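FOR IMMEDIATE RELEASE
6/1/23

Stulham Press Publishes Two-Volume Edition of Flultine River Letters

STULHAM – Stulham Press has published a two-volume edition of the letters written by clerks, pilots and station keepers of the Van den Broek trading house, which ran cargo on the Flultine River in the second half of the nineteenth century. The Van den Broek Letters prints the full surviving correspondence between the company's river stations and its head office in the port of Prelitz. Most of it has never been in print before.

The edition contains 2,051 letters. The earliest were written when the company had a single warehouse above the first rapids, and the last were sent in the months when the upper stations were being closed and their stock sold. Volume 1 covers the opening of the river and the first contracts with local boat owners. Volume 2 covers the years of steam, the disputes over landing fees and the end of the company's business upstream.

Earlier accounts of the Flultine trade have relied mainly on a memoir published by one of the company's directors after he retired. The memoir is lively and has been quoted often, but its author visited the upper river only twice, and he left out most of the people who worked there. The letters give a different view. They were written for practical reasons – to ask for rope, report a death, explain a missing crate – and they name pilots, cooks, carriers, interpreters and boat builders who do not appear in the memoir at all.

One group of letters concerns the interpreters at the middle stations. Company policy was that interpreters should be paid by the voyage and should not keep papers. The letters show that several of them wrote a good part of the station correspondence themselves, including letters signed by the station keeper. The editors compared handwriting across the collection and have marked these letters in the notes. Where the writer's identity is uncertain, the notes say so.

A second group deals with missionaries who traveled on company boats. The company charged them full freight and complained about the weight of their printing equipment. The missionaries complained about the food. Both sides of this exchange survive, and the edition prints them together for the first time.

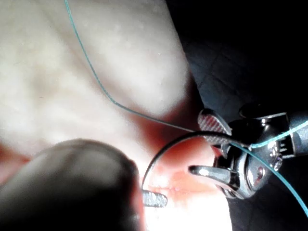

The maps in the edition have been redrawn from sketches enclosed with the letters. Station keepers were asked to send a new drawing of their part of the river after each high water, and many did, with differing levels of skill. Pilots' names for sandbars and landings have been kept in the form the writers used, with modern spellings given in the index. On the general map at the front of Volume 1, the river comes in from the top a little left of center, much like the teal thread in the picture, bends in the same kind of gentle S, and then goes off diagonally down and to the right toward the coast. Prelitz is at the end of that line. The six station maps are at a larger scale and show the warehouses, the footpaths and the villages nearest the water.

The edition also includes 200 illustrations. These are taken from ledgers, cargo labels, boat plans and photographs. The photographs come from two albums made for the company's shareholders, and the editors advise some care in using them. The albums show warehouses, new steamers and company staff on verandas. They show very little loading or unloading, which took up most of the working day according to the letters. The captions in the albums have been printed as they stand, and the introduction to Volume 2 compares them with what station keepers were writing in the same weeks.

In one case, a photograph captioned as a festival at the second station was taken during a work stoppage over late pay. Four letters from that station describe the stoppage and mention the photographer's visit. The letters and the photograph are printed side by side.

The original letters are held in the town archive at Prelitz, where they were deposited when the company's last office building was sold. They arrived in tea chests and were out of order. Archive staff spent nearly 122 working days sorting and listing them before editing could begin. Some bundles had been damaged by damp, and passages that could not be read are marked with brackets in the printed text. No missing words have been supplied by guesswork.

Letters written in Dutch and German appear in English translation, with the original text available to readers at the archive. Money, weights and measures have been left as written, and a table of equivalents is printed at the back of each volume. The table gives separate values for the upper and lower river, where the same words were used for different weights.

Each volume opens with an introduction covering the company's finances, its relations with the communities along the river and the history of the collection. Volume 2 ends with a list of every person named in the letters. Entries for company officers are generally short, as their careers are recorded elsewhere. The longest entries are for pilots and interpreters, with references to each letter in which they appear.

The edition is intended for readers interested in trade, travel and empire, and for students working with company records. It can also be used by family historians with relatives in the river trade. No knowledge of the region is assumed.

The Van den Broek Letters is available in hardcover as a set. The volumes are not sold separately. A paperback selection, with a shorter introduction and the general map, is planned for January. Libraries that order the set will receive the index as a searchable file.

Review copies can be requested from the publicity office at Stulham Press. Requests should state the name of the publication and the expected date of the review. Image files for a selection of the illustrations, including the general map, are available to the press on request and may be used free of charge in coverage of the book. Please credit the Prelitz town archive.

About Stulham Press
Stulham Press publishes history, biography and edited source collections. Its list includes travel writing, company histories and studies of the nineteenth-century press.

Contact: Publicity Office, Stulham Press

###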